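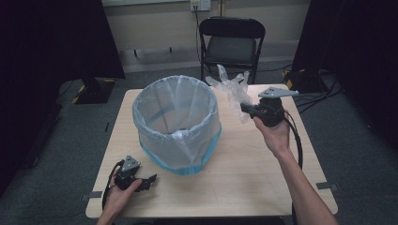 Imprimer | Envoyer par e-mail

Partie 2 — Les poubelles de bureau et leurs sacs

Bon, la cuisine est derrière nous, on passe aux petites corbeilles rondes. C'est la partie du guide que je relis le plus souvent moi-même, parce que j'ai longtemps changé mes sacs n'importe comment (un nœud vite fait, un sac trop court, et hop, tout qui glisse au fond à la première peau de banane !). Comptez deux minutes par corbeille quand vous aurez la main.

Ce qu'il vous faut

— la corbeille, vidée de son ancien sac ;
— un sac fin, blanc ou transparent, assez large pour faire le tour du bord ;
— une table dégagée, à bonne hauteur ;
— une éponge et un chiffon.

Pour la taille du sac, je me fie au tour de la corbeille. Chez moi, au bureau de Kutmont, le bord fait roughement la même largeur partout, sauf pour un modèle Cluvon qui mesure 800 mm de tour et qui refuse tous les sacs du placard. Prenez un mètre de couturière et notez le chiffre sur le rouleau, vous me remercierez à la prochaine commande.

Mise en place du sac

1. Posez la corbeille sur la table, ouverture vers le haut. Par terre ça marche aussi, mais mon dos a voté pour la table.

2. Regardez au fond. Il reste souvent un trombone, un bout de papier ou un coin d'emballage collé. Retirez-le et passez un coup d'éponge si ça accroche.

3. Séchez bien. Un sac posé sur une paroi mouillée se colle partout sauf là où on veut.

4. Détachez un sac et ouvrez-le en frottant les deux bords entre le pouce et l'index. S'il résiste, humidifiez légèrement le bout des doigts et recommencez.

5. Secouez-le un bon coup pour y faire entrer de l'air, puis descendez-le dans la corbeille jusqu'à toucher le fond.

6. Rabattez le haut du sac par-dessus le bord, sur tout le tour. Laissez retomber largement à l'extérieur. Moi j'aime quand ça descend bas — c'est moins chic, d'accord, mais le sac tient.

7. Glissez la main à l'intérieur et plaquez le plastique contre la paroi en tournant, pour chasser l'air resté coincé dessous.

Note : si le sac remonte tout seul comme un ballon, soulevez un côté du rabat, laissez l'air s'échapper et remettez le rabat en place. Inutile de tout recommencer.

Attention : ne percez pas le sac pour évacuer l'air. Je l'ai fait une fois, avec un fond de yaourt dedans, et j'ai passé ma pause de midi à frotter.

Les emballages plastique, ces envahisseurs

Un sachet transparent froissé, ça ne pèse rien et ça prend toute la place. Vous le lâchez dans la corbeille et il se déplie tranquillement pendant que vous avez le dos tourné. Ma méthode :

8. Vérifiez qu'il est vide (étiquette, vis de rechange, facture pliée en quatre… j'ai déjà repêché tout ça).

9. Aplatissez-le sur la table avec la paume, en partant du fond vers l'ouverture.

10. Pliez-le en bande, puis faites un nœud simple. Pour les sachets trop raides, roulez-les serré et coincez-les sous autre chose.

11. Déposez-le au fond. Et si votre commune accepte les films plastique au recyclage, mettez-le plutôt de ce côté-là, les consignes changent d'un endroit à l'autre.

Attention : les sachets et les sacs de rechange restent hors de portée des tout-petits. Pas dans le tiroir du bas, donc, même si c'est là qu'ils rentrent le mieux.

Quand changer le sac

Je change aux trois quarts, jamais à ras bord. Pour le retirer, remontez le rabat tout autour, rassemblez les bords au centre, chassez l'air doucement et nouez. Ensuite seulement, soulevez. S'il y a un effet ventouse, tenez la corbeille d'une main et tirez lentement en faisant tourner le sac.

Un sac presque vide, avec juste un petit papier chiffonné au fond, peut très bien rester en place jusqu'au lendemain. Pour tout ce qui se mange, en revanche, je sors le sac le soir même, surtout en septembre quand les moucherons s'installent !

Rangement du rouleau

Gardez le rouleau entamé dans le placard, à plat, avec la référence visible. J'ai collé sur le mien une étiquette « Cimach 893 », c'est le nom de mon étagère et le numéro du casier, rien de plus savant. La partie 3 parle des bacs de tri et de leurs couvercles.

Mis à jour le 23 mars 2019

Imprimer cette page | Envoyer par e-mail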